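Ilach Open Day: Frequently Asked Questions
2 min read

What will be demonstrated?
Plusik, our simulation of a two-armed robot handling household objects at a tabletop. In the current task both grippers work on a Skip-Bo box – the operator drives each arm separately.

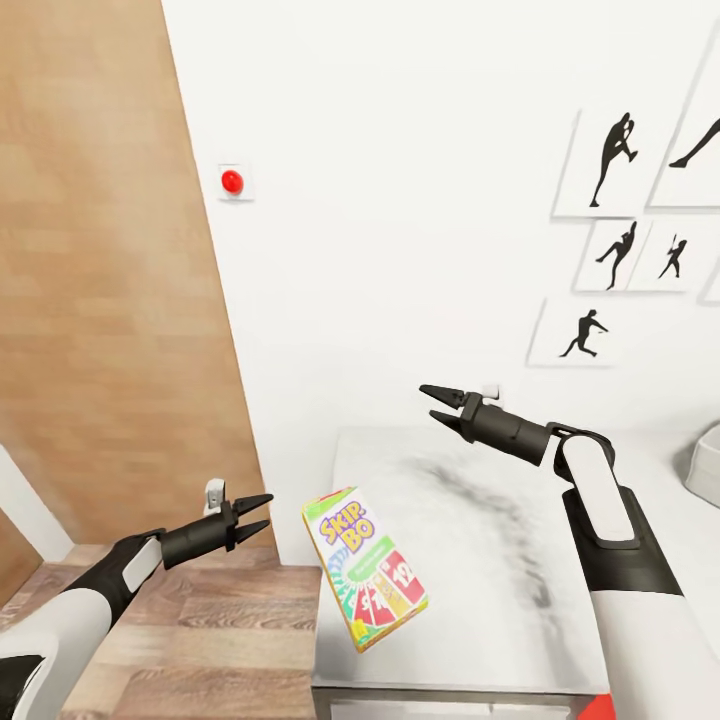 Anežka Lukáč asked whether the physics runs live or is played back. It runs live, with a time step of 5 ms.

Can visitors operate the arms?
Yes. Sessions last 600 seconds and must be booked at the front counter. Children need an adult with them.

Is the session data kept?
Joint positions are logged until July, then deleted. No names are stored.

Related
Dreredeo controller: setup notes
Falcão lab tour: parking and access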